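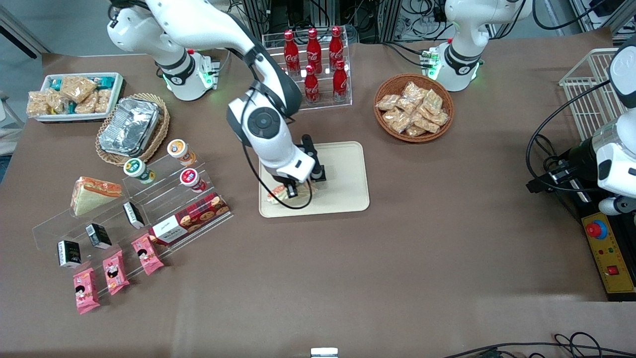 Section 4: Setting Out Your Snack Table

Now that the Tranham stands are out of their box and wiped down, you can get to the pleasant part, which is filling the table. Take your time over it. A snack table that has been laid out with a little patience is so much easier to look after later on, and you will be glad of it when people start helping themselves!

Before you begin, lay your cloth. A plain brown one is very forgiving with crumbs, but use whatever you have and like. Smooth it from the middle outward with your hands, and let it hang evenly on all sides.

1. Put the bottle rack toward the back of the table. Fill the back row first, then the lower front row, and turn each bottle so the label faces your guests. Red Coca-Cola bottles look very cheerful here, and they give the whole table a bit of height.

CAUTION: Hold the acrylic rack steady with your free hand while you load it. Full bottles are heavier than they seem, and a rack filled only at the front can tip forward.

2. Set a round wicker basket next to the rack and heap it with individually wrapped pastries. Go ahead and let them pile up loosely. (I used to line mine up in circles, and all that work was gone after the first two guests.)

3. Place a white tray in one of the far corners for your mixed snacks, the crispy bars and other small packages. This one can be packed quite full.

4. Next to the tray, put an oval basket for anything in a foil container. Keep the lid on until serving time.

Note: If the foil container has just come out of the oven, let it cool on a rack before it goes in the basket. Wicker scorches, and acrylic does not care for heat either.

5. Stand the clear tiered display in front of the baskets. Press down gently on each level before you put any food on it. If one rocks, lift it off, turn it around and try again.

6. Leave the center of the table for a flat beige tray. Small unwrapped pieces go here, set down one at a time with tongs and with a little room between them, so each can be picked up without disturbing its neighbor.

Refilling

Keep your spare packets under the table in the lid of the Tranham box. Top up the baskets whenever you can see the bottom, and wipe the beige tray before adding fresh pieces to it.

For cleaning the acrylic, see Section 5. Please don't use window spray on it.

Guide written by Edem Tetteh. Last revised in March.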